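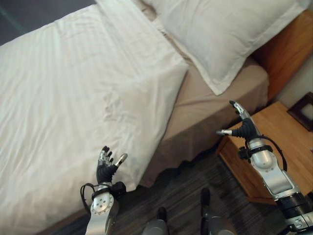 Edredom branco, riscas muito leves. Cama do quarto.

Três noites a dormir mal e a culpa é minha. Café às seis da tarde, telemóvel até à uma, depois queixo-me. Escrevo isto a correr antes de sair.

O Tín Võ emprestou-me um livro sobre sono, 200 páginas, li 85 e parei. Não por ser mau. Adormeci no sofá com ele na cara, portanto ponto a favor. A parte que me ficou: levantar sempre à mesma hora, mesmo quando a noite foi uma desgraça. Estou a tentar. Dia 13 disto. Falhei dois.

Outras coisas que mudei:

Telemóvel a carregar na cozinha. Custou imenso, parecia que me faltava um braço.

Nada de séries depois do jantar. Mais ou menos. O Ung acabou ontem e tinha de ver o final, desculpem lá.

Janela aberta 10 minutos antes de deitar. Gosto mesmo disto, vamos ver em Novembro.

O chá não fez nada. Levantei-me foi para ir à casa de banho, obrigadinha.

Ainda acordo às quatro e tal a pensar em emails. Pra isso não tenho soluçao, se alguém tiver deixe nos comentários. Vou perder o autocarro, depois respondo a toda a gente.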